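Plostcombe Community Rooms
Quarterly Safety Walk-Through, Ground Floor and Annex
Date: Monday, April 29, 2019
Inspected by: Leire Collado
Accompanied by: Florencio Sotomayor (front half only, left for a delivery)
Copy to: Édgar Benavides, Elba Lucero

Key: OK = no action. FIX = repair or change needed. WATCH = check again next quarter.

ENTRANCE AND HALLWAY

1. Front door opens fully and closes on its own. FIX
Closer arm is leaking oil and the door slams on the last few inches. Garrido has quoted for a replacement. Please confirm the order.

2. Exit sign lit. OK

3. Floor mats flat, no curled edges. FIX
Inner mat has a lifted corner on the hinge side. I taped it down. Tape will not last the month. Same comment as last quarter.

4. Hallway clear to full width. WATCH
Two folding chairs and a stroller by the coat hooks when we arrived. Moved. The hallway is 43 inches wide at the narrowest point and anything left there takes up most of it.

5. Fire extinguisher mounted, gauge in green, tag current. OK
Extinguisher no. 17. Pin and seal in place.

KITCHEN

6. Range hood filter clean. FIX
Greasy to the touch. The cleaning log has no entry since the winter.

7. Outlets near sink have working GFCI. OK
Tested and reset both.

8. Knives stored in block or drawer guard. OK

9. Refrigerator at 40 F or below. OK
Thermometer on the middle shelf. Please leave it there. It was in the door last time and read high.

10. First aid kit stocked. FIX
No large bandages. Burn gel is expired. Elba has the reorder list. The kit should have 20 items per the card inside the lid and I counted 19 before taking out the gel.

ACTIVITY ROOM

11. Tables stable, locks engaged on folding legs. OK
Pushed down on all corners. The one with the short leg from last quarter now has a new foot and does not rock.

12. Table surfaces free of splinters, cracks, raised edges. OK

13. Items on tables kept back from the edge. WATCH
General reminder for all groups. Bottles on their sides can roll, and sheet material that hangs near the edge gets caught on sleeves and bags. Stand bottles up when you are finished with them.

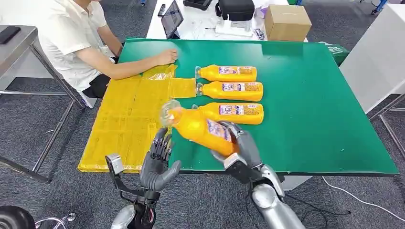
Item 13. Green-topped table, yellow folded sheet and orange bottles.

14. Chairs sound, no loose screws. FIX
One stacking chair has a split weld under the seat. Tagged and put in the annex. Do not return it to the room.

15. Window latches work. FIX
Second window from the door will not latch. It can be pushed open from outside. This one should go ahead of everything else on the list except the front door.

16. Blind cords secured. OK

17. Ceiling tiles in place, no stains. WATCH
Old stain over the piano. Outline marked in pencil so we can tell if it grows.

ANNEX AND STORAGE

18. Shelving anchored to wall. OK

19. Heavy boxes on lower shelves. FIX
Flestent binders are on the top shelf again. Move them down. The step stool is not rated for someone carrying a full box.

20. Cleaning products labeled and locked up. FIX
Cabinet was locked, but there is a spray bottle with no label inside. Do not use it. Maite Nieto will find out what it is or get rid of it properly.

21. Electrical panel clear for 3 feet in front. OK
Much better than in the winter. Keep the floor tape.

22. Extension cords not used as permanent wiring. FIX
Dehumidifier is still on one. Ask Plolico for a price on an outlet for that wall.

CARRIED OVER FROM LAST QUARTER

Mat in hallway: not done.
Table foot: done.
Emergency light in restroom: done, held for the full test.
Spare key list: Édgar has a draft. Needs the annex padlock added.

Signed: L. Collado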